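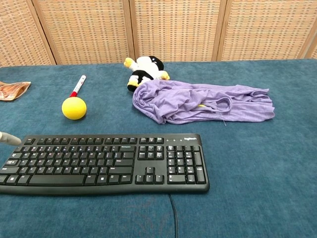

Quem somos

A Braretti é um gabinete de tradução técnica e revisão de texto com sede em Coimbra. Traduzimos manuais, cadernos de encargos, fichas de segurança e relatórios de inglês e alemão para português, e de português para inglês. Não fazemos interpretação nem legendagem.

O gabinete foi fundado por Barry Treloar, engenheiro mecânico de formação, que veio para Portugal trabalhar numa fábrica de bombas hidráulicas e acabou a corrigir os manuais que a fábrica mandava traduzir fora. O primeiro cliente foi um antigo fornecedor dessa fábrica. O segundo, a Lunau, fabricante de equipamento para lavandarias industriais, continua connosco e entrega-nos todos os anos a revisão completa do seu catálogo de peças.

Lionel Bloxham entrou mais tarde como revisor e é hoje responsável pela terminologia. Mantém os glossários por cliente, decide em caso de dúvida e responde às perguntas dos tradutores externos. O glossário geral de hidráulica tem 1268 entradas, cada uma com fonte e data da última verificação. O de lavandaria industrial é mais pequeno, com 566.

Equipa

Trabalham no gabinete cinco pessoas a tempo inteiro: três tradutores, um revisor e uma gestora de projetos. Colaboramos ainda com 13 tradutores externos, escolhidos por área de especialidade e não por disponibilidade de agenda. Todos fizeram um teste pago antes do primeiro trabalho e recebem de volta as alterações feitas na revisão.

Como trabalhamos

Cada texto é traduzido por uma pessoa e revisto por outra, que compara a tradução com o original frase a frase. Só depois se faz a leitura final, já com a paginação definitiva quando o cliente a disponibiliza. Nos manuais com desenhos pedimos sempre os ficheiros das figuras, porque a legenda traduzida sem o desenho à frente dá erros difíceis de apanhar – uma «válvula» que era uma torneira, um «veio» que era um eixo fixo.

As dúvidas são reunidas numa lista única e enviadas ao cliente a meio do trabalho. Se não houver resposta até à entrega, o texto segue com a solução que nos parece mais segura e com a dúvida assinalada em comentário.

Usamos memórias de tradução, que pertencem ao cliente e lhe são entregues em qualquer altura, sem custos. Os segmentos repetidos são faturados a preço reduzido, segundo a tabela que acompanha o orçamento.

Ortografia

Escrevemos segundo o Acordo Ortográfico de 1990, salvo indicação em contrário. Alguns clientes preferem a grafia anterior em documentos já publicados e nesses casos seguimos o que existe. Para o mercado brasileiro trabalhamos com a Trovelitz, de Curitiba, que adapta os textos e não se limita a trocar palavras.

Confidencialidade

Os ficheiros são guardados em servidor próprio e eliminados a pedido. Assinamos acordos de confidencialidade do cliente ou fornecemos o nosso modelo, que foi revisto em abril e está disponível em português e em inglês.

Visitas e contactos

Estamos no segundo andar do edifício Greenwood, com entrada pelo pátio. Recebemos por marcação, de segunda a sexta, das 9h30 às 17h30. Os pedidos de orçamento devem trazer o ficheiro original, as línguas pretendidas e a data em que o texto é preciso. Respondemos no próprio dia útil se o pedido chegar antes das 15h.

Página atualizada em 19/2/20.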